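Prultberg collection: play in order or start with Skarkness?

Forum: Console and handheld games > General discussion

harbour_mole
I have bought the Prultberg collection for my handheld last Saturday and I would like to ask for advice before I put many evenings into it. I never played the old games. The collection lets you choose freely between Prultberg, Skarkness and Jorkska from the main menu, so there is no lock that forces you to go in order.

I have started the first Prultberg and I must confess that I find it slow. The town is nice and I like the ferry, but the fights are always the same: you wait, you block, you hit, you wait again. A friend told me that Skarkness is much better and that the story of the first game is told again in the beginning anyway. Is this correct? Would I lose something important if I go directly to Skarkness?

I play mostly in the evening, in short sessions, if this makes a difference.

Thank you in advance.

teapot_knight
Go straight to Skarkness. The first game was made when Kanagaratnam was a tiny studio and it shows. The recap covers everything you need. I tried to replay the first one in the collection and gave up before the lighthouse.

velvetgoose
I disagree with this completely. The recap covers the plot, yes. It doesn't cover why you should care when the ferry pilot turns up again. People who skip the first game always come back here complaining that the big moment in Skarkness "came from nowhere".

Also the fights open up once you get the hook. How far are you, harbour_mole?

harbour_mole
I have no hook yet. I have just come to the second market, the one with the fog. I did the quest with the bells and then I walked in circles for a while, I think I have missed a door.

velvetgoose
Then you are really at the worst part. The door is behind the fish stall, you have to talk to the stall owner at night. After that you get the hook in the next chapter and the blocking changes a lot, because you can pull an enemy out of his guard.

teapot_knight
"It gets good later" is not much of an argument for a game you paid for this year. Skarkness gives you the hook in the first ten minutes of play, along with the double lantern, and the camera doesn't fight you.

lowtide_88
Something that hasn't been mentioned: save transfer. If you finish the first game in the collection, Skarkness reads the save and you start with 700 shells and the old coat. It's not a huge bonus, but in the early shops it makes life a lot easier. And a few people on the docks will greet you differently.

If you start Skarkness without a save it asks you some questions and sets the choices for you, but you don't get the shells.

teapot_knight
You earn that many shells by the end of chapter 2 if you sell the glass floats. I wouldn't play a whole game for it.

lowtide_88
I didn't say play a whole game for it, I said it's there.

harbour_mole
Thank you, I did not know of the transfer. Is it automatic or must I do something? I ask because the collection shows a separate list of saves for each game, and I have already lost a save once in another collection where I pressed the wrong thing.

lowtide_88
You have to do it yourself. Start a new file in Skarkness, choose "Earlier journey" and pick the slot. The old save stays where it is, it only copies. It must be a finished save, though, with the little anchor next to it. A save from just before the last boss doesn't count.

pixelmarmot
Small correction, it works with a save from before the last boss if you have the latest patch. I did it in July. The anchor is grey instead of gold but it was accepted.

lowtide_88
Interesting. Mine certainly refused it, but I was on the cartridge version without updates. I take it back for patched copies, then.

quietferry
I am perhaps in the minority here, but I would say play Jorkska first, if the problem is the slow fights. It is set before the other two, so the story does not suffer, and it has the shortest chapters. For somebody who plays in short sessions it is really the best fit. You can save at every bench, where in the first game you must walk back to the inn.

velvetgoose
Please don't send a new player to Jorkska first! It's a prequel that assumes you know who everybody is going to become. Half of the conversations are little winks to the other games. The last chapter gives away the ending of Skarkness, quite openly.

quietferry
It gives away one part of it. I played in this order myself and I was not disturbed. But I admit that I do not care very much about surprises, I play for the towns and the music.

teapot_knight
Got to side with velvetgoose on this one, which doesn't happen often. Jorkska last.

pixelmarmot
Jorkska last for me as well, and for a boring reason: the fishing. Once you've had the fishing in that game, going back to the rod in the first one is painful.

If the walking to the inn is what bothers you, the collection has a suspend save in the pause menu. It's under "Rest". I missed it for ages.

harbour_mole
I have missed it too! I was looking under "Options" the whole time. This helps me a lot, because yesterday I stopped in the middle of a cave and had to do all of it again.

Then I think I will make a compromise. I will go on with the first game until I have the hook and maybe a little further. If I still do not enjoy it, I will change to Skarkness without feeling guilty, and I will sell the glass floats as teapot_knight says. Are there any settings which you would recommend to change?

teapot_knight
Turn the camera speed up to 12 in the first game. The default is awful. And switch off the screen shake.

velvetgoose
Text speed to fast, and leave the music on the original version. The new recordings are pretty, but they're mixed too loud in the fog market and you can't hear the bells.

harbour_mole
I come back with a short report. I found the door behind the fish stall, thank you velvetgoose, and I have the hook now. The fights are better, this is true. They are not wonderful, but I understand now what the game wants from me. The camera on the higher speed made me a bit dizzy on the first evening, so I went down a little, and now it is comfortable.

I have decided to finish the first one. The ferry pilot has become my favourite character and I would like to know what happens with him before I meet him again. The suspend save works well and I use it nearly every evening.

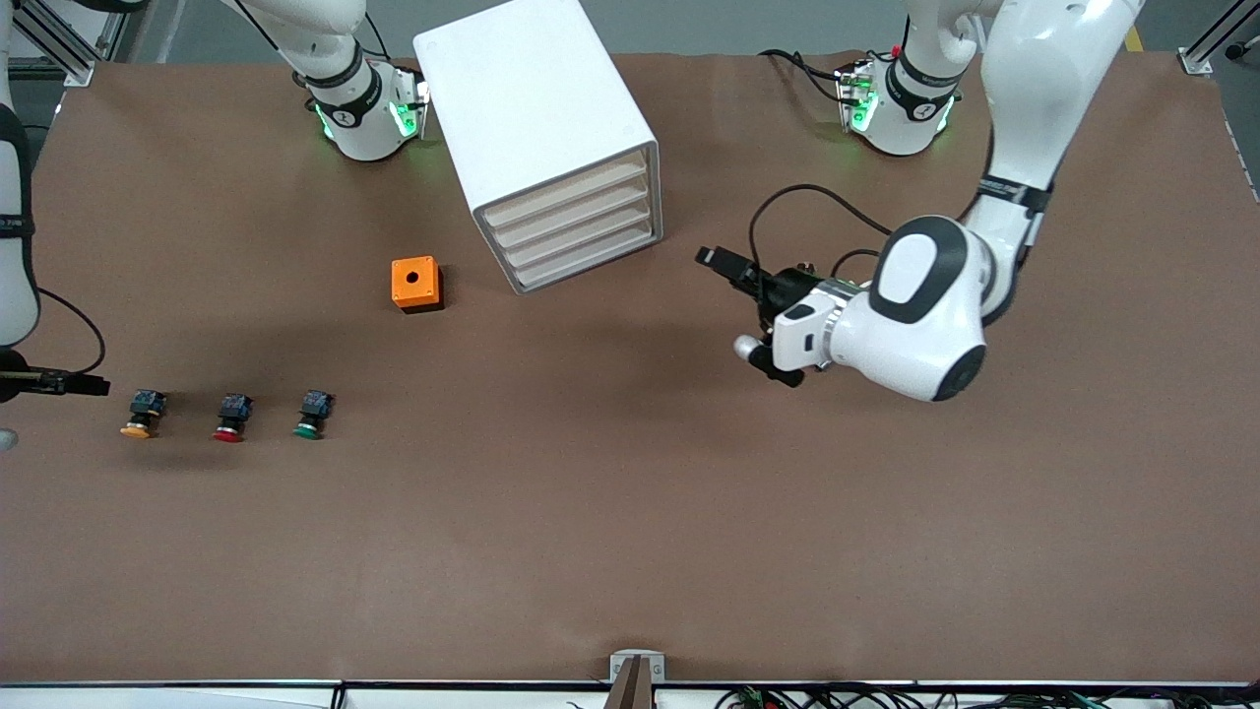
One thing I still do not understand is the old woman on the pier, who asks me for rope each time I pass. I gave her the rope already and she thanked me, but the next day she asked again. If this belongs to a longer quest, please tell me only yes or no, I would like to find the rest by myself.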